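The Flower Table

My sister says I can't leave a table alone, and she's right, but I'd like it noted that the table started it.

It came from the old Matheson showroom on Anley Street, big and white and so plain that anything you put on it looked guilty. Tharindu Bhattacharjee helped me get it up the stairs in January, and he had to take the stairwell door off its hinges to do it (he put it back on upside down, so the handle is still at knee height if you ever visit). We had paid 112 dollars for it. I was going to do my writing there. I had plans!

For a while I did write there. I had a notebook with a gray cover and good blank pages, and every morning I opened it, looked at it, and went to make toast. Then one day I came home with a bunch of white artificial flowers from Flillgate, the craft store by the bus station, because they were marked down and because my mother's birthday was coming and she is allergic to every real thing that blooms. I put them down on a black cloth so I could see the petals better, and that was the end of the writing.

You would not believe how long a person can spend on where to put a fake flower. First I had them dead center, and it looked like a funeral. Then I moved the cloth up to the left, and the stem hung down long and green, and the notebook sat beside it at a slant, and suddenly it looked like somebody interesting lived with us. I called Tharindu in from the kitchen.

"Who's it for?" he said.

"It's for looking at."

"You're going to be late for your mother."

I was 20 minutes late for my mother. She didn't mind, or she minded in the way she does, which is to hand you a plate and ask about your shoes. And I had left the flowers at home, of course, all laid out on their cloth, looking wonderful for no one. She got a card and a jar of Grustitz plum jam that I'd bought for myself.

"There are flowers too," I told her. "They're on my table."

"What kind?"

I opened my mouth and I had no idea. I'd spent the whole morning with them and couldn't have told you if they were supposed to be roses or daisies or something from the moon. White ones, I said. With leaves.

She put down her fork. My mother ran the window displays in a department store for half her life, and she has opinions about leaves. She wanted to know how long the stem was and which way it pointed, and whether I had put anything next to it, and when I said a notebook she said, "Open or shut?" in a voice I hadn't heard since I was small and she had pins in her mouth.

"Open," I said.

"Good girl. Blank?"

"Very."

We drove back to my place with the jam between us on the seat. She had her coat off before I found the light switch, and she stood at that table for a long time, and then she moved the notebook over by maybe the width of a thumb.
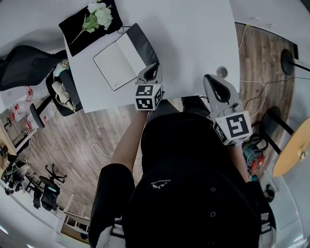

What can you put under white artificial flowers so they show up on a white table?

A piece of plain black cloth works well. Lay it flat, set the flowers on top, and let the stem run down over it so the green shows too.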